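Démonter sans rien perdre (ou presque) : petits principes pour réparateurs du soir

Il y a chez moi un bocal à confiture dans lequel vivent les pièces en trop. Vis, rondelles, un ressort très joli dont l'appareil d'origine se passe manifestement très bien, deux pieds en caoutchouc de modèles différents. Un soir de pluie, en novembre, je l'ai vidé et j'ai compté : 1 061 pièces. Mon grille-pain fonctionne encore. J'évite d'en tirer des conclusions.

Les conseils qui suivent viennent de ce bocal.

Avant le premier tour de tournevis

Débranchez. Je l'écris parce que mon beau-frère sait lire et que j'ai encore de l'espoir. Pour tout ce qui chauffe, attendez que ça refroidisse ; pour un four à micro-ondes, refermez le capot, remettez les vis et portez-le à quelqu'un dont c'est le métier. Le condensateur garde de quoi vous envoyer à l'autre bout de la cuisine, même débranché.

Nettoyez l'appareil tant qu'il est entier. Un aspirateur Morrison de quinze ans contient plus de poussière que de moteur, et si vous l'ouvrez tel quel, toute cette matière se mélangera aux vis. Chiffon légèrement humide à l'extérieur, vieux pinceau dans les grilles, puis on ouvre.

Choisissez le bon tournevis. « À peu près le bon » est un outil à part entière, il sert à transformer une empreinte cruciforme en cuvette. Si la lame danse dans la fente, prenez la taille au-dessus. Si elle n'entre pas, n'appuyez pas en pensant très fort.

Les vis, ces ingrates

Deux vis d'un même appareil ne sont jamais de la même longueur, sauf quand on vient de passer dix minutes à les trier. La plus longue traverse volontiers la coque si on la met à la place de la courte, et choisit en général l'endroit où passe un fil.

La méthode du carton : dessinez grossièrement l'appareil au feutre sur un couvercle de boîte à chaussures, percez un trou à chaque emplacement et plantez-y la vis correspondante au fur et à mesure. Notez « dessus », « dessous », « côté câble ». Votre dessin sera laid et il vous sauvera la soirée. Le mien, pour la machine à coudre Reltville, ressemble à un hippopotame assis ; je le garde dans le tiroir depuis trois réparations.

La méthode du moule à muffins, que je tiens d'Azra Obradović, consiste à donner une alvéole à chaque étape du démontage, dans le sens des aiguilles d'une montre. On remonte dans l'autre sens. Elle marche très bien tant que personne ne déplace le moule. Mettez un bout de ruban adhésif près de la première alvéole, car un moule à muffins tourné d'un quart de tour est une énigme complète. Prévenez aussi la maisonnée : chez nous, une fournée aux myrtilles a failli contenir une goupille.

Le bol aimanté rend service pour l'acier. Il ne retient ni le laiton, ni le plastique, ni la plupart des inox, et il aimante doucement les tournevis qu'on pose dedans, ce qui est commode ou exaspérant selon les jours. Éloignez-le des montres mécaniques.

Photographier, oui, mais quoi ?

Tout le monde photographie la coque extérieure sous un angle avantageux, puis s'arrête au moment où ça devient utile. Les vues qui comptent sont celles-ci : le trajet des fils avant de les déclipser, l'orientation des ressorts, le côté bombé des rondelles. Prenez-les à la lumière du jour ou avec une lampe placée sur le côté, le flash de face noie les reliefs. Et posez une pièce de monnaie dans le champ, sans quoi vous chercherez plus tard un joint gros comme une assiette.

Les connecteurs jumeaux méritent une marque. Un point de vernis à ongles rouge sur les deux moitiés du premier, deux points sur celles du deuxième. Le vernis tient mieux que le feutre, surtout sur du plastique un peu gras.

Ressorts et autres animaux sauvages

Un ressort comprimé n'a qu'un projet dans la vie. Quand vous soupçonnez sa présence (le couvercle remonte tout seul, quelque chose pousse sous le pouce), glissez l'appareil dans un grand sac de congélation transparent, mains comprises, et finissez d'ouvrir là-dedans. On a l'air de mettre un fœtus de cafetière en couveuse. Le ressort, lui, reste dans le sac.

J'ai perdu celui d'un moulin à café Burnstead avant d'apprendre le coup du sac. Il est parti vers la bibliothèque. Nous avons déménagé depuis.

Portez des lunettes. Pas celles de lecture au bout du nez, de vraies lunettes fermées sur les côtés — elles coûtent le prix d'un sandwich et ne s'avalent pas de travers.

Quand quelque chose est tombé

Ne bougez plus. Le premier réflexe est de reculer la chaise, et la pièce se trouve sous la roulette. Écoutez plutôt : un bruit sec, elle est sur le carrelage ; aucun bruit, elle est dans votre revers de pantalon. Regardez d'abord là. Fergus Pollock a cherché un après-midi entier la vis d'une branche de lunettes qui se trouvait dans sa pantoufle, au chaud, à l'intérieur, avec lui.

Ensuite, éteignez le plafonnier et posez une lampe de poche à plat sur le sol. La lumière rasante donne à la moindre rondelle une ombre de menhir. Balayez lentement, par bandes. Vous découvrirez aussi l'état de votre sol, mais ce sera pour une autre page.

Dernier recours, l'aspirateur avec un bas tendu sur l'embout, tenu par un élastique. La pièce vient se coller au bas. Coupez l'aspirateur au-dessus d'un récipient, jamais au-dessus du tapis que vous venez d'explorer.

Les colles, rapidement

La cyanoacrylate colle les doigts, puis la table, puis éventuellement la pièce. Elle déteste les chocs et le lave-vaisselle. Pour une poignée de casserole, c'est non ; pour un bouton de minuterie, pourquoi pas. L'époxy à deux composants demande de la patience et des proportions justes : pressez deux boudins de même longueur, mélangez longuement, et gardez le reste du mélange sur son bout de carton. Quand ce reste ne marque plus sous l'ongle, la réparation est prise aussi. Vous n'aurez donc pas besoin de tester la vraie toutes les cinq minutes, ce que vous ferez quand même.

La graisse de cuisine n'est pas un lubrifiant. L'huile d'olive dans une charnière devient en quelques mois une sorte de caramel. Pour une serrure, du graphite en poudre ; pour un joint torique de cafetière, de la graisse silicone alimentaire, une quantité de la taille d'un grain de riz. Le tube de 22 grammes que j'ai acheté en emménageant n'est pas à moitié vide.

Remonter

Ne serrez rien à fond avant que toutes les vis soient engagées. Sur du plastique, tournez d'abord chaque vis à l'envers, doucement, jusqu'à sentir un petit cran : elle vient de retrouver son ancien filet. Serrez alors à la main, en croix, et arrêtez-vous quand ça résiste. Le quart de tour supplémentaire « pour être tranquille » est la principale cause de fissures dans les radios Denix, et dans certains couples.

S'il reste une pièce, regardez-la longtemps. Si elle est en métal et porte des traces d'usure, elle servait. Rouvrez. Si elle est en plastique, transparente et sans marque, c'est peut-être un morceau d'emballage, et vous venez de gagner un habitant pour le bocal.

Notez enfin au crayon, sous l'appareil, le mois et ce que vous avez changé. Votre successeur vous remerciera, et comme ce sera vous, dans deux ans, sans le moindre souvenir de l'opération, autant écrire lisiblement. 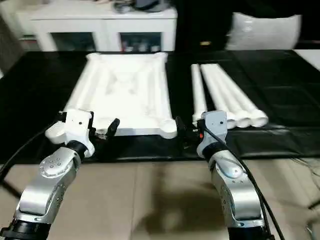
Reste la question du plan de travail, que j'ai traitée par le mépris pendant des années en réparant sur une nappe à fleurs. Une nappe à fleurs avale tout : le ressort passe pour une tige, la rondelle pour un pistil. Prenez un fond uni qui tranche avec ce que vous démontez. Avec des pièces claires, faites comme sur la photo, où la table est recouverte de noir : les quatre tubes blancs s'y repèrent sans lunettes, et le grand plateau de mousse blanche aussi. J'ai adopté le même genre de plateau pour les petites choses qui rebondissent, la mousse amortit la chute et une vis noire s'y remarque tout de suite. Pour la visserie sombre sur table sombre, en revanche, bon courage, il vous faudra retourner au paragraphe sur la lampe de poche. Un vieux drap foncé repassé fait l'affaire, à condition de le secouer au-dessus de la baignoire, bonde fermée, avant de le mettre au lavage. La mienne m'a rendu ainsi deux écrous et une boucle d'oreille que l'on m'accusait d'avoir vendue.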